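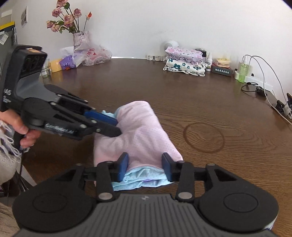
April, Sunday, late morning, coffee number two

Pedestrian model notebook, Stonden district. Inês asked me to write this up properly so she can pick it up tomorrow, so this is me trying (sorry in advance for the brackets).

Started with the footfall counts again. The runs from last night finished, all 100 of them, and I spent the first hour just plotting them on top of each other. Lovely spaghetti. The market street comes out fine in nearly every run, the station side comes out fine, and then there's the footbridge, where the model sends everybody over the river as if it were the only way home. In the real counts people use it in the morning and then sort of forget about it. I don't know why! I walked it on Friday evening and the lighting is bad at the far end, so that's my first guess, but we have no lighting layer in the model at all.

Simone's idea was to stop giving every walker the same shortest path and let each one have a private map, with some streets simply missing from it. I was skeptical (more parameters, hooray) but I tried it this morning with 50 walkers on the small grid and it's really rather nice. The ones who don't know the footbridge go round by Etance and never find out. The ones who do know it keep using it. The split looks a lot more like the counts than anything I got by fiddling with walking speed, which I now think was two weeks of fiddling for nothing.

Settings for the small run, so I don't lose them: knowledge drop 30 percent, seed left at the default, time step unchanged, no weather. 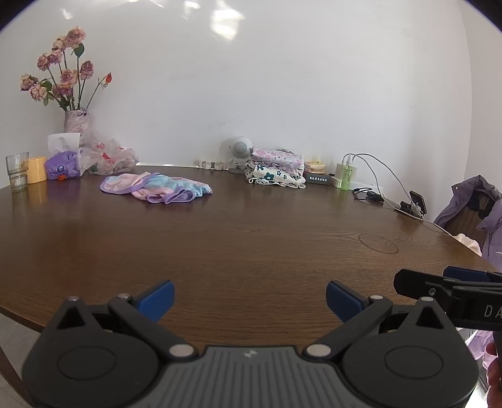

The thing that bugs me is where the missing streets come from. At the moment they're picked at random, so a walker can live on a street and not know it exists, and I did have one poor soul stuck at his own front door for the entire run. I've patched that by protecting everything within 3 blocks of home, but it's a patch and it looks like one in the code. Simone thinks we should grow the private map outward from home and work, the way people learn a place. She's probably right, it'll just be slow. Half a day's job, maybe more if the Nelosano street file is still in the old format (it was last time I looked, and the one-way flags were backwards).

Also had a go at loading the Norðdahl data to see if the same trick carries over. Got nowhere. The import choked on the ð in the file name and I ended up renaming everything by hand, then noticed the counts are per quarter hour and ours are hourly. Have not touched it since. Inês, if you have your script for adding those up, please drop it in the shared folder!

To do:
- rerun the full grid with private maps, overnight
- ask the city office if there's any map of street lamps, even an old one
- grow-from-home version, talk to Simone first
- fix the axis labels on the footbridge plot, morning and evening are swapped

Full run started at ten past one. The fan on the big machine is making that noise again.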